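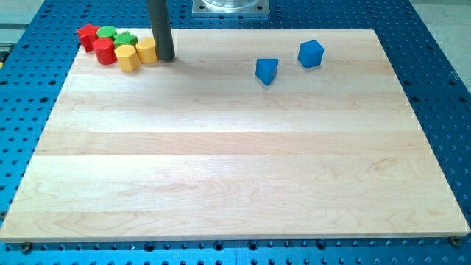
Nuria Seyoum

26th August
Print | E-mail

Figure 3. Maple board, strips glued edge to edge, on a perforated blue table.

4. What people hear through the floor

So I should start with the thing that surprised me most, which was the chopping. When I set out to write about noise between apartments I had a whole list of suspects ready (televisions, heels on hardwood, the dog at number twelve, somebody's kid learning the recorder) and food prep wasn't on it at all. Then the diaries from the Skevside buildings came back and I started typing them up, 309 entries over the summer, and I kept typing the same words. Chopping. Banging. "The vegetables again," one woman wrote, two evenings in a row, and I knew exactly what she meant by then.

Of the 309 entries, 100 mention a kitchen sound of some kind. I counted a blender, a dropped lid and a cabinet door as kitchen sounds. I left out dishwashers, since most people blamed those on the pipes and I couldn't tell whose pipes. Khải Doãn, who coded the same entries without looking at mine, had dishwashers in at first and we argued over it for most of a lunch. His version had more kitchen and less plumbing, as you'd guess, but the times of day barely moved.

And the times of day are what I'd really like people to look at. Kitchen sounds bunch up before dinner, and there's a second little bump late at night that I'd never have predicted. Eustaquio Nava did the follow-up interviews in the two older buildings and he heard about that second bump again and again: people getting home from late shifts and making tomorrow's lunch. One man told him he'd moved his cutting board onto a folded towel years ago because the neighbor downstairs worked nights too and they'd "sort of agreed on it without talking." I love that quote! It does more for my argument than the counts do.

The board itself comes up less than I hoped. A few people talked about it, though, mostly cooks with opinions. They split pretty cleanly into folks who want one big heavy wooden thing that stays put (the maple type in Figure 3 was the favorite) and folks with a thin plastic sheet they can bend into a funnel. I can't say from diaries which one is louder downstairs. I'd want somebody with a proper meter for that, and Bình Âu has offered, so maybe next year.

What I can say is how the sound gets talked about. In Ninh House, where the tenants mostly know each other, a chopping neighbor is nearly always a person: "Mrs. so-and-so is making soup." In the Skornico block, with a lot more turnover, it's "upstairs" or just "they." The complaints are sharper there too, even when the writer puts the noise down as mild. I don't think the floors explain it. Both buildings have the same concrete slabs, and Phúc Mạc went through the old drawings with me to make sure, down to the underlay.

I did try to check this against the management logs, 476 calls in all, and it was a bit of a letdown. Only 4 of them are about cooking noise. People will write it in a diary every evening for a week and never once pick up the phone over it, so anyone working only from complaint records is going to miss it nearly completely. Earlier drafts of this section leaned on those logs pretty hard. I've moved them to the appendix, along with the call categories and the two months where the Skornico office lost its notebook.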